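News from the Tinby group: letting the fingers have a say

If you stopped by our corner of the Bistenmont building this spring, you probably noticed that we have become very, very interested in laundry. The Tinby project has spent the past few months on a question that sounds small and has kept us busy well into the evenings: when a robot reaches into a pile of cloth, how much should it trust its cameras, and how much should it trust its touch?

Our earlier policy, Prudard, learned from 900 demonstrations and worked from video alone. It did nicely on a shirt lying flat on the table. Baskets were another story, as the gripper hides the very spot it is about to pinch, and Prudard would often close on a fold of the liner bag along with the clothes (or on the liner bag and nothing else, which is a sad thing to watch thirty times in an afternoon).
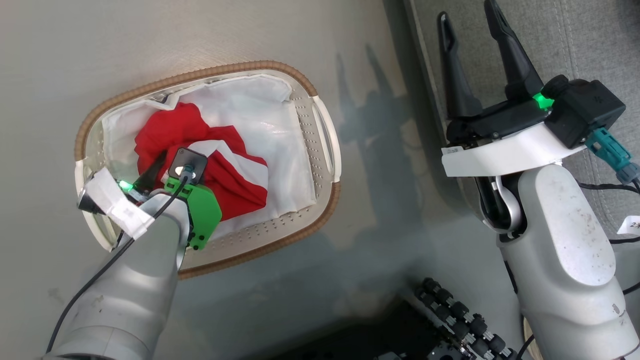
The new method, which we've been calling Tessier, keeps the same video input but hands control over to the touch signal once the fingertip meets fabric. We recorded 300 new demonstrations for it and kept 800 of the old ones, and the training itself hardly changed, much to our relief! On garments it had never handled before, Tessier grabbed the liner by mistake in 13 percent of tries, where Prudard did so in close to half.

We were surprised by how much the pressing motion mattered. People teaching the robot tend to push down into the pile a little before they grasp, and when we trimmed that moment out of the recordings to save time, most of the improvement went with it. So back in it went. Thin, slippery things still give us trouble, and socks deserve a newsletter of their own. A longer write-up should be ready in June, and we'd be glad to send a draft to anyone working on cloth.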